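# Two grippers, one table: a talk with the test lead at Harkcombe

The workshop in Harkcombe is small, and in April the heating is already off. The engineer who leads the gripper tests there asked me to keep my coat on. 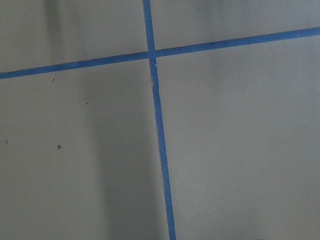 ## "First we agree about the table"

I wanted to begin with the grippers, but she wanted to begin with the tape. She has been testing at this workshop for three years, and she says most of her lost days came from the table and very few from the robot.

"When I started, we put the part down by eye," she said. "One colleague put it a little more to the left, another a little more to the right. Then we compared two grippers and we believed the numbers. I am ashamed of those numbers now."

Today the work surface is gray and matte, with blue painter's tape laid in crossing strips. The crossing is the reference point, and the wrist camera must see it before a run can begin. I asked why she does not use a printed board with a pattern. She has one, she told me, but it is glossy and the ceiling lamps make white spots on it.

"Tape is cheap and the camera likes blue. If it gets ragged, I pull it off and put a new one. Of course then we must calibrate again, and this is the part that people forget."

She also marks the surface by hand. A small x is for her a place that she wants to come back to. Shadows are a more difficult matter. Soft dark bands fall on the gray, and the older camera software sometimes took the side of such a band for the side of a part. She has tried a ring light and did not like it.

## The Honby and the Nodby

The comparison itself is between two parallel grippers. The Honby is the older model and has been on the arm since the workshop opened. The Nodby came in winter. Both were given the same job, to pick a small molded cap from one quarter of the grid and to put it down in another.

The full series had 808 picks, divided equally between the two. The Nodby missed 11 times. For the Honby she did not want to give me a number yet, as she is repeating part of that series with new finger pads.

"It would be unfair. The pads were old, and I knew that they were old. I should have changed them before, but I was impatient."

What she could say is how each of them feels in daily work. The Honby closes slowly and always in the same way. The Nodby is quick, but it needs a good approach angle, and if the wrist is turned only a little too far, one finger touches the cap before the other and pushes it away. She lost most of a week on this before she looked at the mounting plate and found that it was not flat.

The weight was also a surprise for her. With its plate the Nodby is 700 grams, and the Honby is 440. The arm can carry both without trouble, but with the heavier one it needs a moment longer to become still, and the camera must wait for that moment. "So I have a faster gripper and a slower picture. In the end I win maybe nothing. I am still measuring."

## The controller

The controller is from Dovhaniuk, and here her opinion was warmer than I expected. She likes that she can stop a run in the middle, move the wrist by hand, look through the camera and continue from the same step. Her old controller went back to the beginning each time.

She does not like the menus. The camera offset is stored on one page and the tool offset on another, and if you change the gripper you must remember both. She keeps a paper note about it on the side of the cabinet. I asked if she had written to the company. She had, twice, and they answered politely.

## Which one will stay?

For the caps, she thinks the Nodby will stay on the arm. For thin parts she would take the Honby back, because its fingers come closer to the surface without scratching it. A quick changer could let her use both, but it adds height, and then the camera is too far from the tape and everything has to be set again.

Her next test begins when the new pads arrive. Before that she plans to lay fresh tape over the whole grid, and she has reserved a full morning for it.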